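Gostside Kitchen Words: read me first

Hello, and thank you for opening this file before the others. Gostside Kitchen Words is a list of 900 everyday words and phrases to do with cooking, eating and washing up, gathered from people who live in and near Gostside and typed up over a good many evenings. It began as a few pages pinned inside a cupboard door, and it has grown rather more than I meant it to (my own fault, I can never leave out a good word for a ladle).

What is in the folder

words.csv holds the main list, one word or phrase to a row, with its meaning, a rough guide to saying it and the part of town where it was heard. sayings.txt holds about 400 longer sayings, and they are much less tidy. notes.txt is where I put my doubts, and it is well worth a look if an entry strikes you as odd.

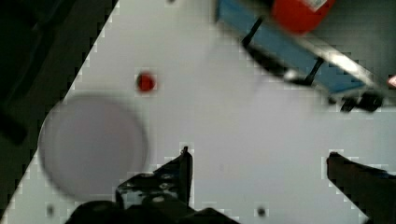
The main list has 4 columns, and the last one is sometimes blank. A blank means that the person who gave us the word had moved about a good deal and didn't care to pick one spot. Please don't fill it in with a guess, however tempting!

Spelling

Most of these words had never been written down, so I spelt them as they sounded to me. Where two families disagreed, both spellings are kept, with a slash between them. Words from the Jeltel side of the river tend to drop their endings, and I have left them dropped.

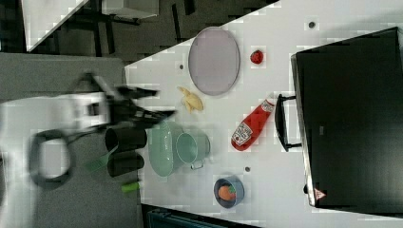 The older list known as Sala was folded in during June, and a few of its meanings still want checking. Those rows carry a question mark after the meaning. The file opens happily in Gruteck or any plain spreadsheet, though do choose UTF-8 when it asks, or the accents come out as nonsense.

Using and sharing

You are welcome to copy the list, print it, teach from it or argue with it over supper. If you pass it on, please keep this page with it and say where it came from. Corrections are always gladly received, and it helps enormously if you give the row number along with the word.

Last changed 31 Aug 2026.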